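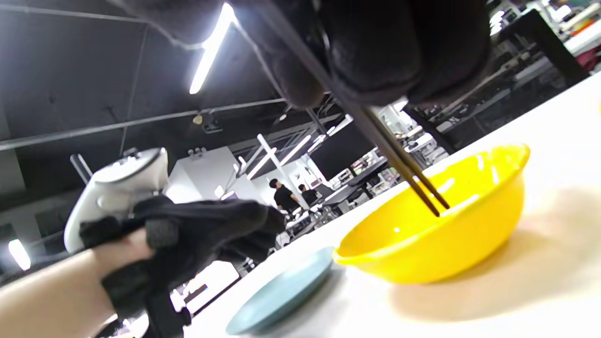

## Altar linens and sacristy: your questions

I get asked the same things most months, so I've put my answers in one place. If yours isn't covered, catch me after the ten o'clock Mass or leave a note in the sacristy pigeonhole.

### What's the difference between a corporal and a purificator?

The corporal is the square one that lies flat on the altar under the chalice and paten. The purificator is the narrow one, folded in three lengthways, used for wiping the chalice. If you're holding something square with a little cross near the front edge, it's almost certainly a corporal.

### How do I wash them?

Please don't put them straight in the machine! Soak them first in plain water, then pour that water down the sacrarium or on to the earth in the garden, never down the kitchen sink. After that they can go in a normal warm wash by themselves. No fabric softener - it stops the linen soaking anything up. Starch is fine on corporals, and please leave it off purificators altogether.

### I've got candle wax on the altar cloth. Help?

Let it go hard, lift off what you can with a blunt knife, then iron what's left between two sheets of brown paper. Coloured wax is more of a nuisance and I'd rather you gave it to Llinos Kneath, who has rescued far worse than yours. 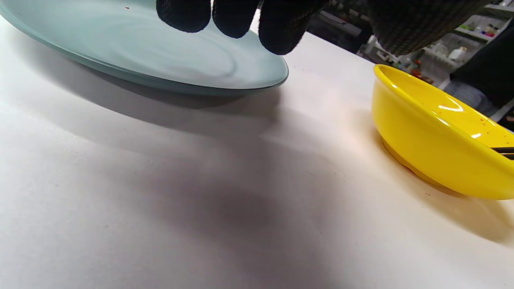
**St Brannoc's Altar Guild**

### Where do the new linens come from?

We buy plain linen by the metre from Brulport and hem it ourselves. The last roll cost £300, which made me gulp a bit, but it should see us through to next Easter and probably beyond. The embroidered frontal was made by Venla Ahonen and took her 46 evenings (she kept a tally on the back of a hymn sheet).

### When do the colours change?

With the season, so violet for Advent and Lent, white for Christmas and Easter, red for Pentecost and martyrs, green for most of the rest. The chart is inside the vestment press door. We change everything over after the Saturday-style vigil sets are cleared away, or first thing before the early Mass if there's no vigil.

### Can I join if I can't sew?

Yes, please do! Olga Rivas can't sew a button on and she runs the ironing rota beautifully. It takes 15 minutes to show you the folds, and then you'd be down for one turn a month. January is a good time to start as things go quiet after Epiphany.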